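Skistwood table-clearing set: data card and house rules

Version 2. November 2022. Maintained by Amra Radulović.

What's in it

831 recordings of two-armed table clearing and sorting, made at one bench. Dishes, bowls, soup spoons and chopsticks go from a serving tray into bins and tubs. Each recording has the head view, both wrist views, joint positions and a short text label. 17 recordings have no usable left wrist view and are listed in missing.txt. They have not been removed, so filter them yourself if your loader chokes.

Before you use it

The earlier version of this card called the set "compliant with good practice". I took that line out. Good practice according to whom? The Plosard checklist we were working from has 44 items, and most of them ask whether a form exists. A form can exist and the gripper can still come down on somebody's knuckles. We kept the checklist because partners ask for it, but a filled-in copy is weak evidence of anything and should not be quoted as a safety rating.

The same goes for the "food-safe" tag that Fairclough puts on its sets. We don't use it. Nothing here was tested for hygiene, and a policy trained on these recordings has learned nothing about clean and dirty.

Rules we do hold to

1. Hands stay off the bench while either arm is powered. Resets are done with both arms parked and the stop pressed in. We had this rule on paper from the start and only began enforcing it in March.

2. One kind of item per tub for cutlery. If a spoon lands in the chopstick tub, the recording is labelled as a failure, even if everything else went well.

3. Chipped crockery comes out straight away. A chip changes how the rim sits in the fingers, and it's a sharp edge for whoever does the reset.

4. Cables get checked at the start of each session, through the full reach of both arms. The Edow guide says "periodically", a word that lets you do it never.

5. Failed attempts stay in. Cutting them makes the success rate look lovely and tells you very little.

6. Labels are written by someone other than the operator. Operators are generous to themselves — I was, when I checked my own. 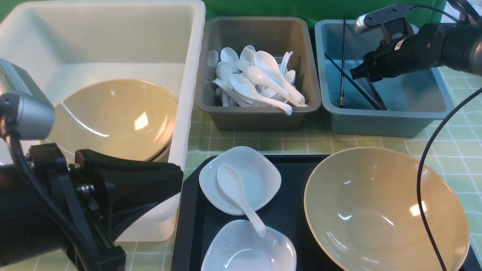 Head view. Chopsticks and soup spoons in separate tubs; dishes, a spoon and a bowl on the tray.

Known problems

Shiny glaze. The speckled bowls throw bright highlights and our depth estimates near them are poor. We tried softer light and saw little change.

One bench, one cloth. Expect anything trained on this to be fussy about the green checks. Please don't report results on the same bench as "general" table clearing.

Chopsticks. Labellers disagreed on whether a pair dropped with one stick across the rim counts as placed. Version 2 says no. Version 1 labels were never fully redone, so check the label_version field.

Force. There are no force readings. Claims about gentle handling can't be backed up from this set — a bowl that survived may have been squeezed far too hard.

Changes and complaints

Send label errors to the Skistwood data desk with the recording number and the time within it. Arguments about the rules are welcome too, provided they come with a recording that shows the rule failing.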